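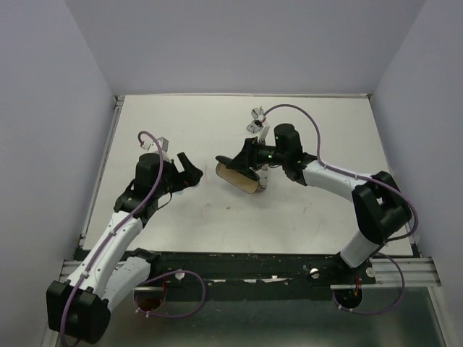

Fig. 4. Two arms over the white tabletop.

4.2 Visitor check-in terminal (Virel), county jail lobby

1. Power on. Wait for the green bar.
2. Log in with your post number. Not your name.
3. Scan visitor ID, both sides. Expired ID = stop, call the shift desk.
4. Pick the inmate from the list. Check the housing unit, transfers lag.
5. Print badge. Badge is good for 25 minutes, then it locks.

Note: list holds 3,000 records. Over that, oldest ones drop off so export first.

Note: staff visiting an inmate go thru the same steps. No exceptions, no shared badges.

CAUTION: Do not clear a "no contact" flag at the terminal. Supervisor only.

6. End of shift: print log, sign, drop in box 13.

Log wont print? Check teh paper, then call Doaa Ragab, ext. 200.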